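Shared bench working group — notes from the October meeting
2 comments · 20 shares

Fung-ping Hsiao opened at 2:00 with thanks to everyone who had read the draft handling rules ahead of time, all of them, including the appendix that King-fai Chung admits got away from him a little.

1. Notes of the last meeting
Accepted, with one spelling fixed (it's Clirkano, with one "n" — sorry again to our friends on that team).

2. Soft items on the bench
This took up most of our time, and it was a good, friendly discussion. The draft has one grip limit for everything on the table, and King-fai feels that a banana and a ketchup bottle have no business sharing a number. Fung-ping agreed, though she would like the rules to stay short enough that a newcomer will read them over a cup of coffee. We settled on two classes, soft and firm, with the class written on the layout sheet before any run begins. Peel counts as part of the fruit until the item is logged as finished.

3. Clear space and the stop button
The stop button is to be within reach of the operator for every layout, with no exceptions for short runs. Onley asked whether cookware may sit along the table edge. It may, as long as handles stay out of the arm's path. The Ho checklist will be reworded to match, and King-fai kindly offered to do it.

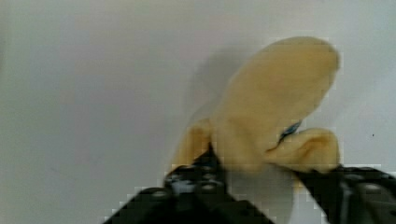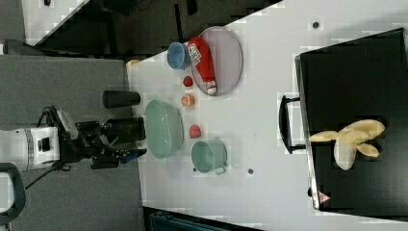
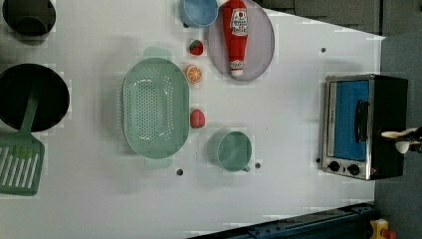
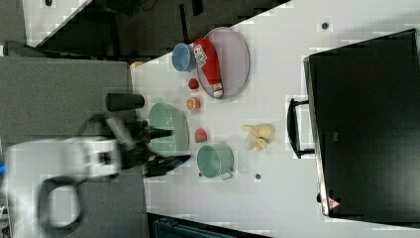 Gripper and tabletop kitchen layouts, items 2 and 3.

4. Numbering
Rule 119 and rule 589 say nearly the same thing in different words. We will keep 119, which is plainer, and retire the other one once Kinetti has updated its references.

5. Actions
King-fai: checklist wording, and a shorter appendix (he promised!).
Fung-ping: add the soft and firm classes to the layout sheet and send it around for comments.
Onley: read both with fresh eyes before the next meeting.

Closed at 3:20, with a warm thank-you to whoever brought the almond cookies.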